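Print this page | E-mail this page
Search the guide: Enter keyword

4. Recording a returned object in Tiltico

1. Open the Nisilberg register and choose Returns.
2. Enter the loan number, then the lender's name as it stands on the agreement.
3. Type the findspot, if known. Leave it blank if disputed.
4. Press Save. The entry locks after 18 days.

Note: a register holds up to 2,000 entries.

Caution: do not delete the old location record.

Shares: 4 | Comments: 0

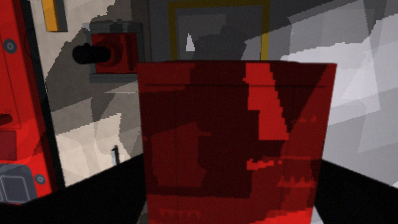
Who can unlock an entry?
The registrar, from the Accounts menu.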